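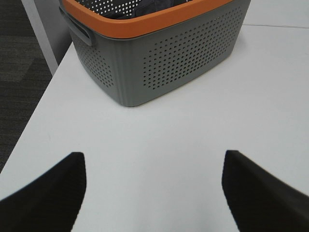 22/05/2022, dye bench, Gadudholm workshop

Second try with the onion skins. The first bath was too weak, I think because I was careful with the skins and put only one bag. Today I used 40 g of dry brown skins for one skein of wool from Gistport, the white one with a little grease still in it. I washed it yesterday evening in warm water with a small spoon of soap and left it in the bucket over night.

Mordant: alum, same tin as before (Rizk, the lid is bent, please press it well). I dissolved it in a cup of hot water first and then added it to the pot. Last time I put the powder directly and it made a spot on the wool, which you can still see on the sample card for October.

Bath:

- Skins in cold water, brought up slowly. At 47 degrees the water had already a good amber colour.
- Simmered over 37 minutes with the lid on. I forgot to write the exact end.
- Skins taken out with the sieve. Some small pieces passed through, so next time I want to tie them in an old stocking.
- Wool in, heat very low, turned with the stick from time to time.

The colour after the first rinse is a warm gold, more orange than I expected. I like it. The first skein looks like weak tea beside it. The ends of the yarn where I tied it are paler, so the ties were too tight again. I must make them in a loose figure of eight, as it is written in the Zanditz booklet.

I kept the rest of the bath in the jar on the window sill. Please do not throw it out, it is not soup.

Then a small test with iron water, 2 drops only in a glass of the used bath, with a short piece of yarn. It went olive green almost at once. After the rinse it became more grey, but still a nice colour for a border. I am not sure if it makes the fibre rough. The piece feels a bit dry between the fingers, but it was also a very short piece and maybe I imagine it.
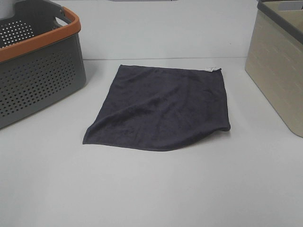 ## For next time

- Buy skins from the market stall in a paper bag. The plastic one made them damp and there was some mould.
- Try red onion skins in the aluminium pot, without alum.
- Leave one half of the gold skein on the sunny sill and the other half in the drawer, and compare the two.
- Write the finishing time on the pot label.
- Ask in Gistport if they still have the thicker wool, the grey one also.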